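Jillex 首页 > 家居收纳 > 叠衣与整理 > Pado 叠衣板(标准款)

Pado 叠衣板 标准款
适用于 T 恤、薄衫、毛巾及其他不肯自己变平的东西

货号:Pado 50
颜色:灰白
库存状态:有货
发货地:Irkisville 仓库

加入购物车 | 加入收藏 | 与 Rallis 系列对比

商品介绍

叠衣服这件事,大部分人从小就会,大部分人到现在也叠不齐。我们做 Pado 的出发点很低:一件短袖,从晾衣架上拿下来,到放进抽屉里,中间应该有一段时间看起来像商店里卖的样子。至于放进抽屉以后会怎样,那是您和抽屉之间的事。

Pado 是一块由四片面板组成的折叠板。左一片,右一片,中间上下各一片。衣服正面朝下铺上去,左边翻一下,右边翻一下,下面那片往上翻一下,结束。整个过程没有电池,没有蓝牙,不需要注册账号,也不会在半夜更新固件。我们的同事曾经认真讨论过要不要给它配一个手机应用,讨论持续到午饭时间,午饭后没有人再提。

标准款的展开宽度适合成人 S 至 XL 的上衣。更大的衣服也能叠,只是需要先把多出来的部分往里收一收,跟平时收拾行李的手法一样。童装可以叠,叠出来会偏扁长,放进竖式收纳盒里正好。

Pado 不能做的事也列一下,免得买回去失望。它不能熨衣服。原来有褶子的,叠完还有褶子,只是褶子的位置整齐了一些。它不能叠床笠。床笠至今没有什么东西能叠,我们也在等。它不能配对袜子。

规格

品名:Pado 叠衣板 标准款
材质:聚丙烯面板
展开尺寸:70 × 59 厘米
收起厚度:2 厘米
重量:0.9 千克
面板数量:4
连接方式:一体成型软铰链
铰链质保:10 个月
包装内含:叠衣板一块,说明书一张(正反两面,反面是空白的,可以记购物清单)

关于铰链

铰链是这类产品最先出问题的地方,我们收到的退货里,十块有九块是从铰链开始的。上一代用的是布面胶条,用久了边上起毛,再用久一点就分成两块产品了。这一代改成一体成型,面板和铰链是同一块料,没有缝,也就没有可以起毛的边。请不要往反方向掰。每年总有几位顾客想看看它能不能往反方向掰,答案是能,一次。

天冷的时候,铰链会比平时硬。冬天放在阳台或者车库里的板子,拿进屋放一会儿再用,不要一上来就用力翻。

使用方法

一、把板放在平整的桌面上。床上也可以,只是床垫太软的话,翻板的时候整块板会跟着往下陷,叠出来左右不一样宽。地板当然也行,前提是您的腰同意。

二、衣服正面朝下,领口对齐上沿,肩线尽量放平。这一步占整件事的大部分工作量。衣服铺歪了,后面翻得再漂亮也是一件歪得很整齐的衣服。

三、用手掌从中间往两边抹一遍。薄棉料容易在肩膀下面攒出细褶,多抹一次。

四、翻左板,收回。长袖的话,袖子顺着边折下来再继续。

五、翻右板,收回。同上。

六、翻下板。完成。

七、拿起来的时候托住底下。很多人在这一步前功尽弃:两根手指捏着领子一提,前面六步就白做了。

毛巾的叠法略有不同。浴巾先对折一次再上板,面巾直接放。洗碗布请随意,它们不在乎。

哪些面料好叠

棉质 T 恤最听话,洗过很多次、已经软塌塌的那种尤其好叠。亚麻会自己弹回来一点,翻板后压两秒。速干面料滑,容易在翻第二片的时候从板上溜下去,可以先用一只手按住下摆。羊毛衫可以叠,但厚的那种叠完会像一块面包,建议少翻一次。带大面积印花的上衣,如果印花偏硬,让折线避开图案,穿的时候胸口就不会多一道横杠。

连帽衫请先把帽子往后背方向折平。抽绳塞进帽子里。抽绳两头一长一短的问题不属于本产品的保修范围。

与 Rallis 系列怎么选

Rallis 是我们的金属框架款,重,稳,价格也比较有主见。它适合店铺和洗衣房,那种一下午要叠一大堆、台面固定不动的地方。Pado 适合家里,用完往衣柜侧面一插就不见了。两款叠出来的宽度相同,混着用也能放进同一个抽屉。如果您一周只洗一次衣服,买 Pado。如果您一周洗七次衣服,买 Rallis,顺便休个假。

还有一款 Pado 迷你板,给童装和手帕用,目前缺货,预计 11 月补上。在到货之前,标准款翻半幅也能应付。

清洁与存放

湿布擦即可。有汗渍或者颜料印子的话,用一点洗洁精。不要进洗碗机。不要靠着暖气片放,面板受热会弯,弯了以后叠出来的衣服带弧度,只适合放在圆桶里。

竖着收纳时,请让铰链一侧朝上。平放的话上面可以压东西,但别压太久。我们测试时压过一箱书,没有问题,书后来也没有人看。

顾客常问

叠衣板会在桌面上打滑吗?
玻璃台面会滑一点,垫一块干毛巾就好。木桌和多数白色饰面桌没有问题。

浅色衣服会被板子蹭脏吗?
新板拆封后先擦一遍,之后不会。浅绿、米白这类颜色比较显脏,多半是桌子的问题,顺手把桌子也擦了吧。

可以叠牛仔裤吗?
可以。先左右对折成一条裤腿的宽度,再上板翻下面那片。口袋里的东西请提前掏出来,尤其是纸巾,尤其是已经洗过的纸巾。

家里人不愿意用怎么办?
本店只售板。

能不能刻字?
订购满 50 块可以在右下角压印名称,周期另议。单块不刻,请用油性笔。

买两块有优惠吗?
没有。两块叠得也不会比一块快,除非您有四只手。

顾客评价摘录

“衣柜终于关得上了。以前也关得上,要用膝盖。”

“说明书反面果然是空白的,用了。”

“铺平那一步比我想的费劲,但是叠完确实一样宽,放在抽屉里一排竖着,看了三遍。扣一颗星是因为床笠。”

“给我妈买的,她用了一次,说自己手叠更快,然后当场证明了。板子现在归我。”

“薄款 T 恤很好用,厚卫衣一般。颜色比页面上看着更白一点。”

配送与退换

Irkisville 本地订单可到仓自提,请带订单号。外地订单用扁盒寄出,盒子比较宽,塞不进多数信箱,快递员一般会放在门口。收到时请先看四个角,角有裂的直接拍照发给客服,不用寄回。

未使用的商品可在 51 天内退货。这个天数是排版时多打了一天,我们觉得改回去显得小气,就留着了。使用过的商品,铰链在质保期内断裂可以换新,反方向掰断的除外,我们看得出来。

包装盒可以回收,盒内没有泡沫。盒盖内侧印着一件叠好的衬衫,等大,可以拿来对照,也可以不对照。

浅绿色面料细节

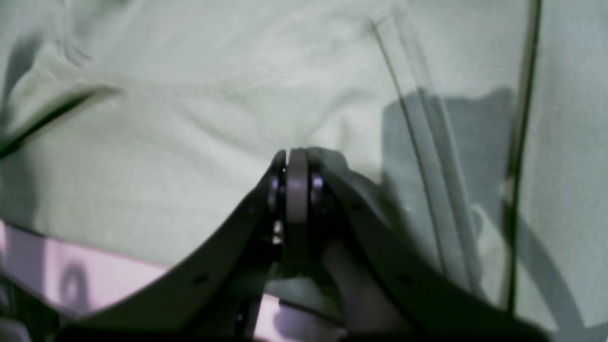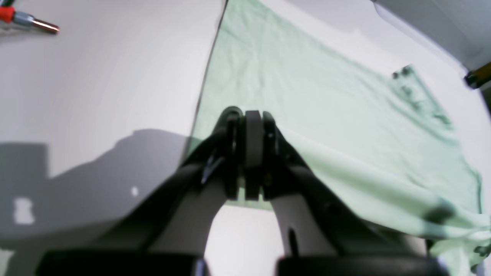

两图均为浅绿色面料,第二图中可见布面的细褶。

相关商品:Rallis 金属框叠衣台 | Pado 迷你板(缺货) | Jillex 抽屉隔板 | Jillex 竖式收纳盒

页面更新:2020年3月18日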